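Workshop notebook, May, entry 947
Felanell hips, again, and a bit on Grevance's cape

Kettle on at half past eight, radio on low, and straight back to the problem I left on the mat last night. If you've only come for the hip fix, it's further down, past the grumbling.

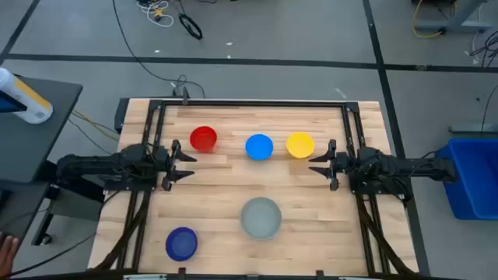
Kavitha Mudaliar

I have loved Felanell since I was small enough to chew her boots (I did chew her boots, and the toe of the left one still shows it), so when the second-series Zirum figures started coming up cheap in mixed lots I bought more of them than I had shelf for. She is a gorgeous sculpt. The coat has proper folds in it, the face has a bit of mischief, and the paint on the belt buckle is better than some figures I've paid four times as much for this year. And then you stand her up and she slowly sits down, like somebody's aunt at a wedding.

The trouble is the hips. For this series they went over to a ball on a thin peg, pushed into a socket in the pelvis, and after thirty-odd years the socket has relaxed and the ball hasn't. Knees are fine, ankles are fine, waist is a joy. I'd been painting the balls with thinned varnish, one coat at a time, the way everyone does, and it works lovely for a fortnight. Then the varnish flakes inside the socket and you're worse off than when you began, with bits of grit grinding away in there as well. I've had two come back to me from people I did them for, and I felt awful about both.

So this week I've been trying sleeves. The idea came out of a long phone call with the counter at Rao, who do seals and small rubber parts and are extremely patient with toy people. They had a very thin silicone tube in stock that is just shy of the ball's diameter, and they let me have a metre of it for next to nothing. You cut a ring as narrow as you can manage, roll it over the ball, and push the whole lot back into the socket.

First attempt was rubbish. I cut the ring too wide and it bunched up round the peg, and the leg stuck out sideways at an angle I can only call ambitious. Second attempt I cut with a fresh blade against a bit of dowel and it was much neater, but getting the ball back into a cold socket was a fight, and I could feel the peg flexing. I stopped there. Those pegs do not forgive you. I have a little tin of snapped ones to prove it.

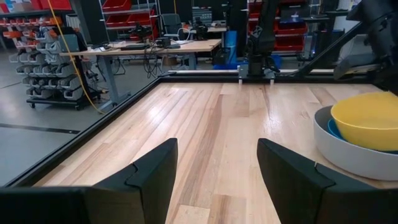
Pale planks, with the ceiling lights showing in the gloss.

Third attempt, I softened the pelvis first. Water at about 82 degrees, pelvis in on its own with the legs well out of the way, count to forty, lift it out with the plastic tweezers, and dry it quickly in a tea towel. The ball with its sleeve goes in with one steady push, and you hear a small soft pop. Then hold the leg straight and leave it alone until the plastic has cooled right through. I know you want to wiggle it. I wanted to wiggle it. Go and butter some toast.

She stood up! She stood up in a proper wide stance with the staff in her hand, and she was still standing when I came back from lunch, and she was still standing when I locked up. I moved each leg through its full swing again and again with the radio on, and it's as firm as when I started, with none of that squeak you get from varnish. There's a faint drag at the very top of the swing which I rather like. It feels expensive.

Things to watch, mostly for me when I've forgotten all this by autumn. Don't put the painted coat anywhere near the hot water, the gold on the hem goes cloudy. Don't use the blue tube from the same drawer at Rao, it looks identical for size but it's a harder grade and it will split the socket. And mark left and right before you take the legs off, they are not the same length on the early ones, whatever the collectors' guide tells you.

On to Grevance, who has been waiting his turn with his usual sour expression. He's the nicest one I've handled in ages, tight everywhere, all his teeth still white, and the stamp under his foot reads 1,901, so he's from well down the run, after they fixed the wrist. The only thing wrong with him is the cape. It has that tacky bloom that soft vinyl gets when it's been shut in a bag for years, and it had lifted a bit of the purple off his shoulder where it touched.

I washed it with washing-up liquid and lukewarm water, patted it off, and dusted the inside with cornflour, worked in with a soft make-up brush and then brushed away again until no white was left in the creases.

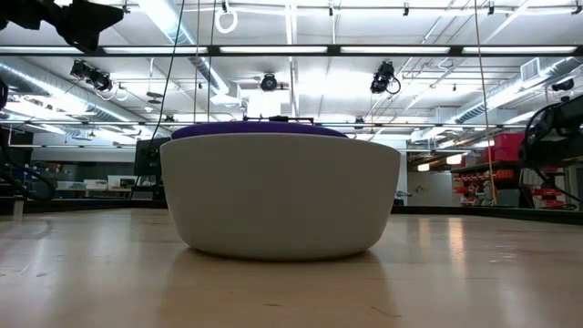

It took a good deal longer than I'd allowed for, mostly because the collar has all those little points and the flour sits in every one of them, but the tackiness had gone by tea time and the vinyl hangs the way it should. I want to leave it off him for a week to see whether the bloom creeps back. If it does I'll try a second wash and a longer airing before I go anywhere near a solvent. I've been burned by solvents (a Zirum glider canopy, we don't talk about it).

The shoulder needs a touch of purple. I mixed one from the violet and a speck of brown and it's close in lamplight, a shade too pink by the window. Will have another go in the morning.

To do: ring Rao and ask for another metre of the clear tube. Post Felanell's instructions to the other two who've been asking. Find the lid for the cornflour.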